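Household manipulation (robotics)

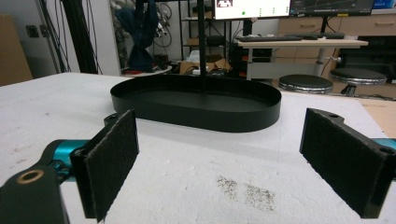
Household manipulation is the branch of robotics concerned with getting machines to do chores, a field in which the announcements have generally been tidier than the kitchens. It covers picking up, wiping, folding, loading and putting away, as distinct from vacuuming, which was more or less conceded to small round robots some time ago. Grippers in the field tend to be plain. Two opposed fingers are common, sometimes faced with something soft such as black felt, which frays at the edges with use. Benchmark tasks are plainer still: an empty oval tray on a white board, with a scatter of dark, grainy debris nearby, is a respectable day's problem. A person with a damp cloth would not recognise it as one.

Difficulties

Crumbs, grit and spilled coffee grounds are hard going for a two-fingered hand, which was designed with blocks in mind. Most systems sweep such material or ignore it, and the literature is kinder to the second approach than a flatmate would be. Dark objects with dark interiors trouble depth sensors. Cloth remains cloth.

The Zeltville trials

The best-known comparison in the field is the Zeltville trials, in which the Fimon and Bondo arms were each set to clear a table after breakfast. Across 900 attempts the Fimon arm finished 577. The organisers counted a table as cleared if everything had left it, a definition later revised to exclude the floor. The Bondo arm was withdrawn after 20 attempts, having become attached to a tea towel.

Shop-floor use

Results are better in workshops, where the mess is at least the same mess every shift. The Perron bench cell, introduced one April for sorting offcuts and brushing down work surfaces, is usually cited as the success story. It needs three people to set up — one fewer than the job employed before — and dislikes direct sunlight.

Current status

Whether machines can do chores yet depends on who is asked and whether they are selling one. Single tasks in familiar rooms are often manageable. A whole kitchen, with a dog in it, is still listed as future work in most papers, generally in the last paragraph.

See also: Dishwasher; Mobile manipulation; Tea towel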